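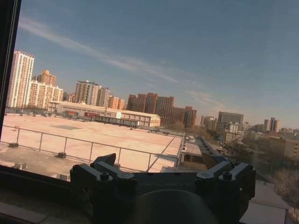

Household robot still finds the window the hardest part of the room

June

Anyone who has ever opened the curtains, cracked the window and run a cloth along the sill before the coffee was ready has done, in a minute or so and half asleep, a job that a two-armed robot is still learning to do. The small team at Umaso has been working on that job since early spring in a high-up apartment with a very fine view, and last week they shared how it has been going, good mornings and bad ones alike.

The robot is called Plulitz, a name left over from an earlier project that everyone had grown too fond of to change. It has been asked to learn four chores: draw the curtain, turn the window latch, wipe the sill, and put the cloth back where it found it. Over the spring it made 267 full attempts at the whole set, start to finish, with no help from a person. It got all the way through on 68 of them.

"I was pleased with that, and then I told my mother and she was not pleased at all," said Asuka Nishimura, who leads the work at Umaso and has spent a good many hours on a folding chair beside the machine. "She asked me what happened the other times. Well, the other times it mostly stood there holding the curtain."

Curtains, as it happens, are a real headache. A plate or a mug keeps its shape when you pick it up, and machines have become fairly good at plates and mugs. Cloth folds and slides and bunches up in a new way every time you touch it, so the spot where the gripper planned to pinch may have moved by the time the gripper gets there. Nishimura says the robot now gets hold of the curtain on most tries, and that the trouble comes afterward, when it has to walk its grip along without letting go or pulling too hard on the rail.

Then there is the glass. The robot judges distance partly from what its cameras see, and a clean pane gives them very little to go on, so the machine can be perfectly confident about an apartment tower blocks away and quite unsure of the window right in front of it. The early fix was a strip of masking tape across the pane, which helped a lot and which Nishimura took down again after a month, on the grounds that people don't live with tape on their windows and shouldn't have to start.

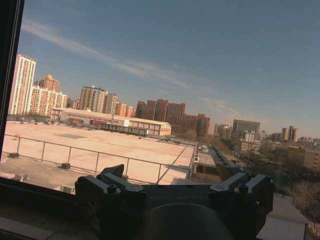

The gripper up close to the window, with the rooftop and the city's towers beyond. Clear glass gives a robot's cameras very little to measure by.

Sunshine is its own problem. When it comes in low and strong, parts of the view wash out while everything below the sill goes nearly black, and the small things the robot most needs to find, like the latch, are apt to be down in the dark part. The team's answer so far has been to let the machine look, move a little, and look again. It makes for slow going. A full round takes Plulitz long enough that Nishimura usually brings a book.

Not all of the news is about what it can't do. The sill wiping has come along beautifully, and it is the chore visitors like best to watch. The machine sets the cloth down flat, leans into it just a bit, and draws it along to the far end with a patience that most of us could not manage before breakfast. Latches are somewhere in between. It can turn the one it has practiced on, and a different latch sends it more or less back to the beginning.

Wilma Halliday came by to see all this for herself. She runs housekeeping at the Birkaretti, a residential hotel with a great many windows, and she had been wondering whether a machine could take over some of the morning rounds for her staff, whose shoulders are not getting any younger. She watched two rounds, asked to see the sill again, and was very kind about the curtain.

"I'd take it for the sills tomorrow," Halliday said. "I would not let it near my drapes. But I said that about two of my best people in their first week, too, so you can put me down as willing to come back."

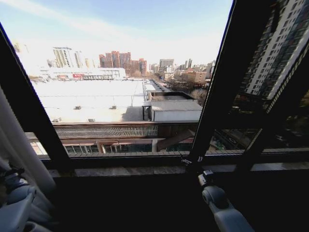
Both arms at the big window, with the white curtain to the left and the latch down at the foot of the frame on the right.

She will get her chance. The Yoshida fund, which gives small sums to local workshops, has put up $4,000 for a second round of trials, and most of the money will go toward secondhand curtains and as many kinds of latch as the team can find. Halliday has promised a box of old hardware from the hotel basement. Nishimura hopes to have the machine trying other rooms by fall, including at least one with blinds, a prospect she described with a long breath out.

As for when one of these might be opening the curtains in an ordinary home, she would rather not name a year. Her own apartment has three windows, and for now she is doing them herself.

Readers with spare latches or heavy curtains to donate can drop them at the Umaso front desk any morning before noon.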